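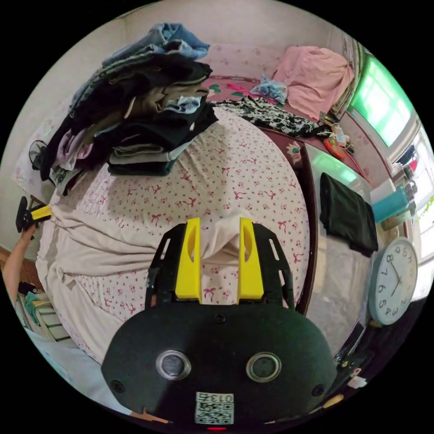
Bed-Making as a Sequence Problem

By Ghada Haddadin

Last updated: Wednesday, 7:40 a.m.

A bed is the largest flat surface in most apartments, and it gets used accordingly. Folded clothes go on it, usually at the head, and the blanket stays wherever it was left. Making the bed then depends on clearing it, and clearing it depends on having room in the closet.

Kandasamy, the Prirkinville linen workshop, teaches the job in a fixed order. Clothes come off first. A tall pile is moved in two or three lifts, with one forearm under the load. Jeans go at the bottom of the new pile: denim is heavy, and on top it pushes knits and thin cottons outward until the sleeves hang loose.

The sheet is next. A printed sheet is easier to square than a plain one, as a row of dots or small motifs gives a line to check against the mattress edge. Pull from the corners, then from the middle of each long side.

The blanket takes the most time. Cream and other pale solids show every ridge under a ceiling light. The workshop method is to pinch the fabric near the center, lift it a few inches, and let it drop before pulling any edge. Pulling first moves the wrinkle toward the far side — it does not remove it. The overhang is set last, and the two long sides are compared from the foot of the bed.

Weight matters more than fiber here. The Adine cotton blanket I use at home weighs 700 grams and needs a second pass after it settles. The heavier Clunda weave lies flat on the first drop but is hard for one person to center on a wide mattress.

Floral fabric at the head of the bed can stay in place throughout. Smooth it by hand once the blanket is down.

Kandasamy runs the class each December in a room with 3 beds. Students repeat the sequence until they can finish without walking around the mattress more than twice. I needed most of an afternoon. The clothes went into a dresser drawer, jeans first.

292 shares | 3 comments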